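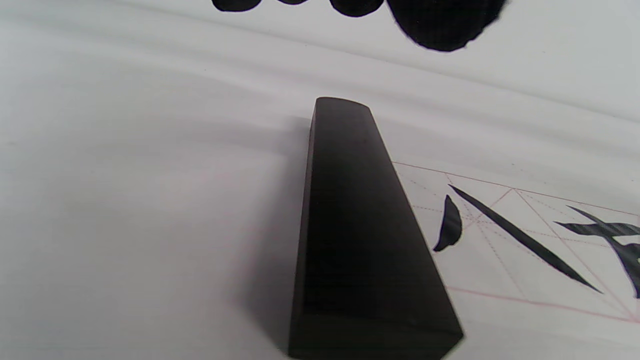

Atelier de calligraphie chinoise, site de Trundville
Notes de cours, séance 3 : le poste de travail

34 partages · 2 commentaires

On lit partout que les « quatre trésors du lettré » – pinceau, encre, papier, pierre – suffisent à tout. J'ai des réserves. La liste oublie le presse-papier, et c'est pourtant lui qui manque le plus souvent sur les tables des débutants.

1. Les outils

Le manuel Enache consacre 30 pages au choix du pinceau et 3 lignes à la manière de le tenir. Je ferais l'inverse. Un pinceau moyen, à poils mixtes, convient pour tout le semestre. Quant aux propriétés que les catalogues prêtent à tel ou tel manche, j'attends toujours qu'on me les démontre à l'aveugle.

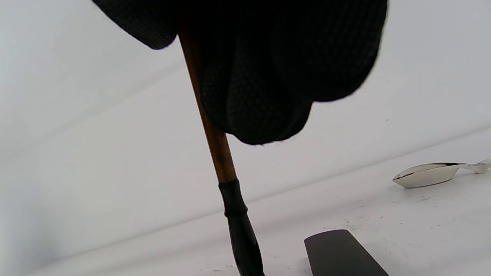 Manche en bois verni, bague noire ; à droite, une cuillère en métal.

La cuillère ne figure dans aucun traité. Elle sert à doser l'eau, et une pipette fait aussi bien. Notez vos dosages : « une goutte » ne veut rien dire d'une personne à l'autre.

2. Le papier

Le papier fin gondole dès qu'il prend l'humidité de l'encre. Certains fournisseurs, dont Lundau, vendent un papier « stabilisé » nettement plus cher. Nous en avons essayé 76 feuilles en novembre, et je n'ai pas vu de différence qui justifie le prix. Qu'on me montre un essai sérieux et je changerai d'avis.
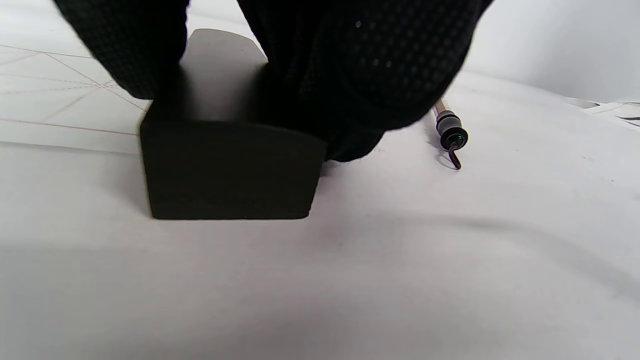

3. Poser et déplacer les poids

Prendre le poids par le dessus, à pleine main, le soulever franchement, puis le reposer. Le faire glisser froisse la feuille. Je me méfie de la règle qui impose un poids en haut et un seul : pour une bande longue, un à chaque extrémité tient mieux.

Les feuilles quadrillées en « mi » (carré, croix et diagonales) aident à placer les traits. Elles aident peut-être trop. Au bout de quelques semaines, beaucoup d'élèves centrent parfaitement un caractère dans sa case et le perdent sur papier nu.
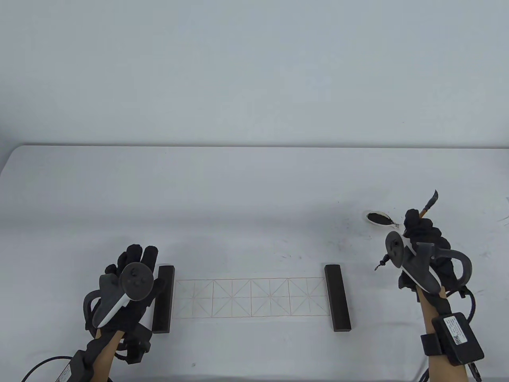 Je demande donc d'alterner : une bande quadrillée, une bande blanche, avec le même caractère. La méthode d'Undthorpe recommande 151 répétitions par caractère avant de passer au suivant. D'où vient ce chiffre, je l'ignore, et l'ouvrage ne le dit pas. Arrêtez-vous quand le trait se dégrade.

Pour la prochaine séance : le caractère 永, deux bandes de chaque sorte, et vos notes de dosage.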